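Clube de Robótica Lillby

O Clube de Robótica Lillby é um grupo de estudantes que programa braços robóticos para arrumar objetos do dia a dia. Entrei como aluna e hoje mantenho este verbete, então perdoem o tom de quem é de casa (e quem achar erro, por favor, corrija!).

História

O clube foi fundado por Volker Grube em Aug 23, 2019, com uma turma pequena e uma mesa só. No primeiro ano a gente penou com blocos de espuma, até que a Bianca Iordache sugeriu trocar tudo por coisas de banheiro e de cozinha. Foi uma confusão maravilhosa! A esponja de banho de rede, por exemplo, virou o nosso teste favorito: ela amassa, muda de forma e o ponto bom para agarrar é a base, onde a rede se junta.
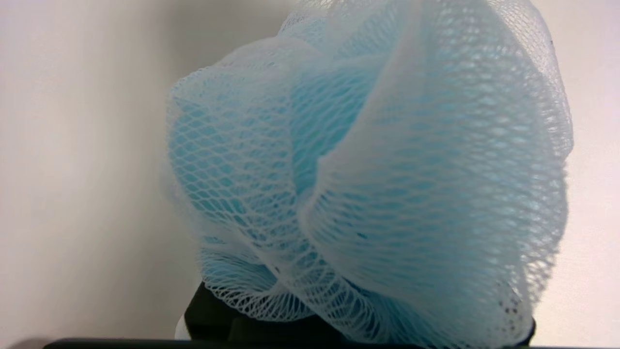 A prova da cesta

É a tarefa mais conhecida do clube e a base da Taça Narnolia, nossa competição interna. Cada equipe precisa recolher os objetos espalhados na mesa e deixá-los na cesta, sem derrubar nada. O Ionuț Căpraru escreveu o regulamento, que vale 277 pontos no total, sendo 69 só para objetos moles (eu achava pouco, continuo achando). O recorde é da equipe Kusside, e já perdi a conta das vezes em que tentamos batê-lo.

O pão de forma dá uma discussão à parte: apertou demais, marca o miolo, e aí lá se vão os pontos.
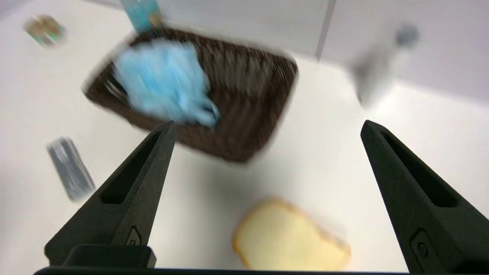

Garra aberta sobre a mesa branca, com a cesta de vime ao fundo e uma fatia de pão mais à frente.

Treinos

Os treinos são registrados num arquivo comum, que o Costel Ciobanu organiza. São 1.389 tentativas guardadas, com as falhas incluídas, e os novatos começam por elas.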